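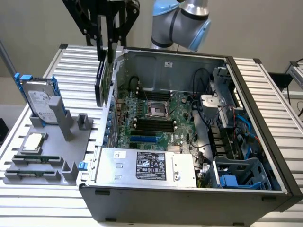

Every spring I get told that an old computer only needs "a good clean-out" and it'll run like new. I don't buy it. The latest person to tell me was Wanda Kubiak, who sent me a link to a 30-step guide on the Clutix site – 30! – most of it about dust. Dust was never my problem. My problem is a board with an empty CPU socket, its little lever sitting there beside the silver frame, and a shopping list that grows whenever I look at it. The guide has no step for that. It does have a step for "refreshing" your memory slots, whatever that means, and a coupon for Flomstead compressed air.

I will give the case its due. Laid on its side with the panel off, you can get at everything, and the blue drive bay carrier has proper release tabs, so I won't be hunting for a screwdriver there. Newer cases are supposed to be better. I've looked at 2 or 3 and I'm not convinced.

Wanda says to recycle it and buy something small and quiet. Maybe in April. First I want to see what a used processor costs.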